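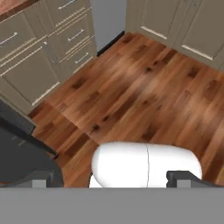 Gripper cameras in a simulated kitchen

26 Nov 2023

I spent most of July building arm models and most of the fall finding out that I had picked the wrong camera position. This post is about the camera part. The arm part was in the last post and I have nothing to add to it, except that the elbow limits I listed were wrong and I have fixed them.

The setup is all simulation. I run a kitchen in Trarnidska, with a mobile arm and a parallel gripper. The kitchen has base cabinets, a dishwasher, a sink and a few small things on the counter. I wanted to compare two grippers, which I call Ima and Coltau after the folders they live in. Ima has short fingers and a wide housing. Coltau has long thin fingers and a narrow housing. Both have a camera mounted on the gripper itself, looking out past the fingertips.

I ran 200 pick and carry episodes with each gripper. Same kitchen, same start poses, same controller. The controller is Castaño, with the default gains. I did try tuning it for Coltau but stopped, as I wanted one set of numbers I could compare.

Ima finished 185 of its 200. I expected Coltau to do better, because the long fingers reach into corners, but it kept brushing things on the way in. I need to rerun some of those before I post a number, as I found a collision mesh on one finger that was bigger than the finger.

What I really wanted to know was how much the camera gets to see once something is in the hand. In an empty gripper the view is fine. With an object held, the object sits in the lower middle of the picture and stays there, whatever the arm does. The housing takes the strip below that. What is left is the top and the sides, and the policy has to work out where it is from those.

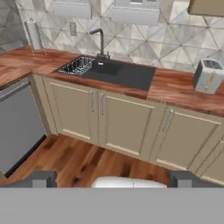 Gripper view toward the sink, with the toaster on the right.

This kind of view is easy. The faucet is tall and black against a pale backsplash, the toaster is white, and there is a paper towel roll back near the corner. Plenty to hang on to. When the arm is turned like this the position estimate settles quickly and stays put.

Views that look mostly at the floor are harder. The planks all have the same streaks and knots, and one patch of floor is a lot like the next. The cabinet fronts help some. The handles help more, as they are silver on beige and have clean edges. When I blurred the handles out of the textures as a test, the estimate drifted on nearly every turn that pointed down.

I tried three things to fix it.

First I tilted the camera up. This gave more wall and less floor, but the fingertips dropped too low in the view and the grasps got worse. I went back to the old angle.

Then I moved the camera farther back from the fingers. Better on floor views, worse on everything else, since the housing took up even more of the picture. I could shave the housing down in the model, but I would like to print this gripper some day and the motor has to go somewhere.

The last thing was to keep a short history. I now pass in the last 20 camera readings along with the current one. If the arm saw the sink a moment ago and is now looking at planks, it still has a fair idea of where the sink is. This made the biggest difference of the three and cost me nothing on the gripper side. Training got slower. I had been stopping at 300 epochs and will probably need to go past that.

I have not tried a second camera on the base. A few people have written to suggest it. I would like to see how far one camera goes first, partly because every extra camera on my real arm has meant another cable that gets pinched in the wrist.

Next I will fix the Coltau finger mesh and run its episodes again. I also want to try a darker object, as I have only used white ones so far and they stand out well from the wood. The config files for both grippers are in the usual place. If you downloaded the Ima one before today, get it again, the finger pads were set to the wrong friction.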